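Drive Swap Trial: What Went Wrong in May

Our plan for May was to have the Urnora arm swap a server drive 300 times in simulation with no help from us. It managed 188. On the next one it closed on nothing, reported a firm grip, and carried that nothing very carefully away from the rack.
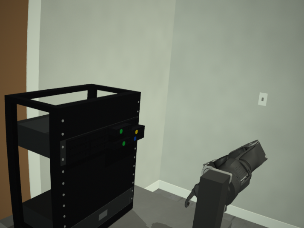
The controller treats a stalled finger as proof of contact. A finger that has jammed against its own joint limit also stalls, so as far as the software knew, it was holding a drive. It then tried to install it. The force guard should have stopped the arm at that point, but the guard is relaxed during insertion, when a bit of shoving is expected. We wrote that exception ourselves and were rather pleased with it.

By the time Yusuf, our watchdog process, cut the motors, the log held 1,376 contact warnings. It had filed every one of them as "minor."
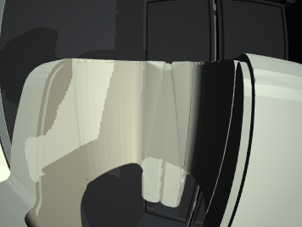
Yetunde Adebisi
Simulation Safety Lead, Gurnberg Lab

I have now read all of those warnings, and I can't recommend them. The fix is dull: the arm must see finger width and stall agree before it may claim to be holding anything, and the force guard stays on during insertion. Yusuf now stops the run after 30 warnings, minor or otherwise.

Anyone using the Flolenow grasp settings on a real arm should turn off automatic retry until the patch is in. Please send me your logs, preferably short ones.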